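New bench rules for two-arm cells at Innes, start in June

Short version: Lonano has put out its working rules for two-arm robot benches, and the Innes workshop is first to go over to them. Six pages, plain wording, no flowcharts. Staff got the draft this morning and have until the end of the month to send comments.

The rules cover small table-top cells only. Anything bigger stays under the old fenced-cell sheet, which isn't changing for now.

What's in it:

- Speed cap of 20 percent on any new routine. Stays on until 50 clean runs are logged, then a second person signs it off.
- One named operator per cell, name on the board. Handing over mid-run is out. Stop, hand over, start again.
- Stop button checked at the start of every shift, not just after a fault.
- Hand tools off the table before the arms are enabled, unless the tool is written into the task sheet.
- Cables on the wrist and elbow to be looked over with the arms parked. Any rubbing gets reported the same day, even if everything still works fine.
- Parts and spares have a marked place next to the bench. Walkways kept clear.

The tools rule got the most pushback. Effie MacKinnon, who runs the late shift at Innes, wanted a tray at the back corner of the table to count as "off." She didn't get it. "I see why they said no but we're going to be walking back and forth all day," she said. A review of that one item is pencilled in after the first six weeks.

Ailsa Laing wrote most of the text. She said the earlier version ran to 16 pages and people just weren't reading it. "They'd sign the back page and go to work. So we cut it down to the stuff you do with your hands."

Nothing in the new set replaces the site risk assessment, Laing added. Every bench still needs its own, and a change of gripper means doing it over.

Training is one hour per operator, at the bench. Rhona Urquhart is running the sessions, first one at 8 a.m. for the early crew. Bring your own task sheet. Anyone who misses it can't be a named operator untill they've caught up.

Vusten, which shares the building, is said to be looking at the same rules for its own assembly room. No decision there yet. Magnus Dunbar at Vusten would only say they'd "read it with interest" and that their benches are laid out differently.

Still open: who keeps the run logs, and for how long. Draft says a year. Laing expects that to change. Also no word on weekend cover, which was raised twice at the last meeting and didnt make it into the text.

Comments go to Mhairi Chisholm in the Innes office, on paper or by email. Final version is due out before the June start.

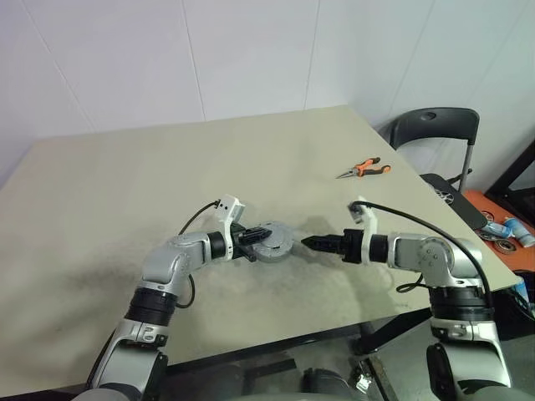 Two-arm bench, with a round gray part between the grippers.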